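Display Room Diary, Hebden Annex
Entry for Tuesday, morning and afternoon 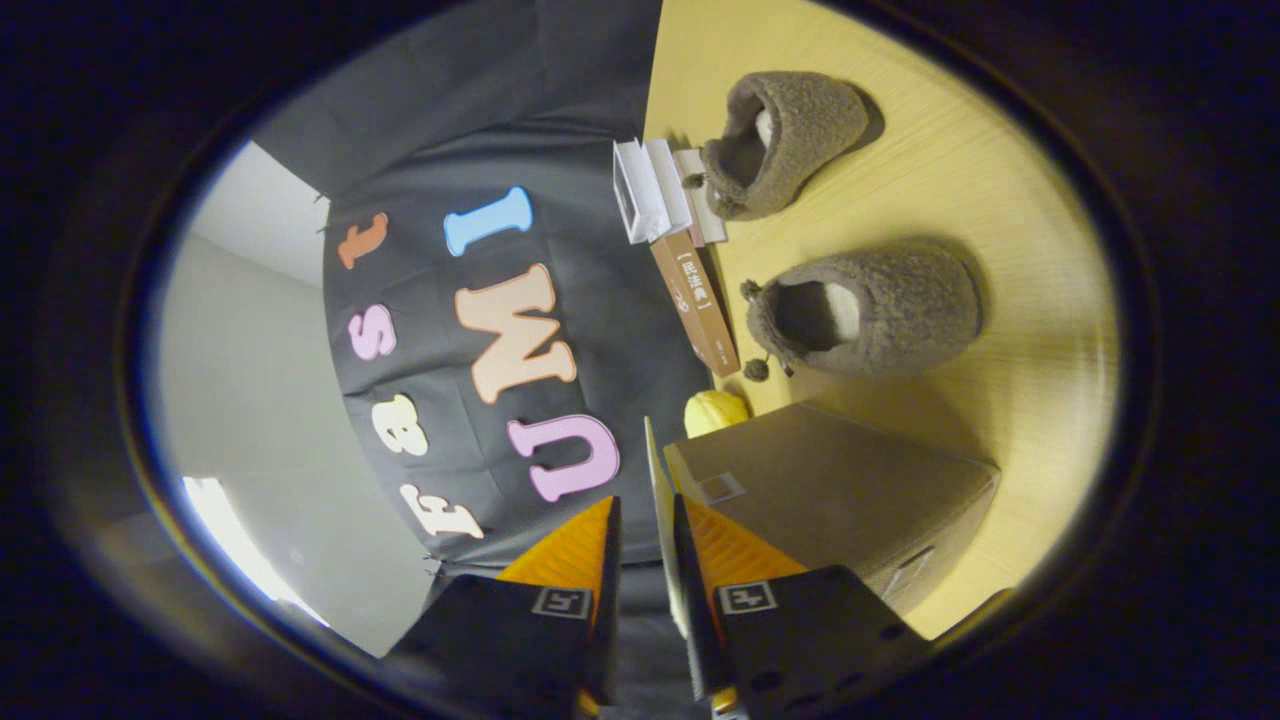

Work on the lettering and the cloth continued from the previous session. The office at Hebden had asked that the display corner be ready before the Fernport visit in July, and the greater part of the day was given to that purpose. The room was opened at the usual hour and the heating left off.

The foam letters were reviewed first. The name is set out in two groups, "Fast" in the smaller letters and "UMI" in the larger ones, all on the black cloth. It had been suggested at the last planning meeting that the whole name be put in one size. The suggestion was considered again this morning and declined. The larger group carries well to the door, and the smaller group can be read comfortably by anyone standing at the table. The mixed colors were also discussed. Light blue, peach and pink were kept for the large letters. A request for a single color throughout had come from the Rusenano office, whose own display is plain, and a reply has been drafted stating that the present arrangement will stand for this season.

The smaller word mixes capital and lowercase letters, and the written guide for the display has been corrected to match it. The earlier guide gave the word entirely in capitals, and two copies of that version are still in circulation. Staff who hold one are asked to return it to the front desk.

The cloth itself received the most attention. It remains creased. A steamer was requested from Dulura under the shared equipment agreement and has not been delivered. The Dulura desk confirmed by telephone that the unit is out on loan and will be sent on when it comes back. Ironing was ruled out while the foam is in place, and taking the letters down for the sake of the cloth would cost a further half day. It was therefore agreed to leave the cloth hanging and let the weight of the fabric do what it can until the steamer arrives. The spare length in the cupboard was unfolded for comparison and found to be no smoother.

The pins were discussed at some length. One view was that they should be replaced with a sewn hem and a rod, as was done at Fernport. The other was that pins allow the cloth to be taken down quickly when the wall is needed. The second view was adopted for the present. A box of replacement pins has been placed in the left drawer of the supply cabinet, and the empty box formerly kept there has been discarded. Loose pins are to be picked up at the end of every session and are not to be left on the table under any circumstances.

Before noon attention turned to the table. The light wooden top is well suited to the room and shows the items laid on it clearly. A proposal to cover it with the same black fabric was received and not taken up. A dark surface beside a dark backdrop would make the corner heavy, and the grain of the wood is pleasant to look at. The top is to be wiped with a barely damp cloth and dried at once. Polish is not to be used, as the last tin left a film that took three applications of soap to remove.

The lunch period was observed from noon. The delivery of paper stock came during that time and was signed for at the front desk.

In the afternoon the lighting was examined. The middle of the tabletop receives the most light and the white wall beyond the cloth falls into shadow. The possibility of moving one lamp was raised, but the extension lead does not reach the outlet nearest the wall, and a longer lead will have to be ordered through Hebden. The order form was completed and placed in the outgoing tray. The wall was also checked for marks. It was painted in the spring and should not need further work this year, provided that tape is kept off it.

A short notice was prepared for the door, asking visitors not to touch the foam. The edges of such letters dent easily and do not recover. The notice is to be printed at the larger size, the first proof having proved difficult to read in the corridor.

Spending for the day was limited to the lead, the pins and the printing, and has been entered in the small ledger. The balance carried forward is sufficient for one further length of fabric should the present one be judged unsuitable after steaming.

Matters outstanding at the close of the session: the steamer from Dulura, the reply to Rusenano, the return of the old guides, and a decision on whether the display should remain up through the summer or be stored after the Fernport visit. The last of these has been referred to the Hebden office.

The room was swept, the cabinet locked and the key returned to the desk at 6.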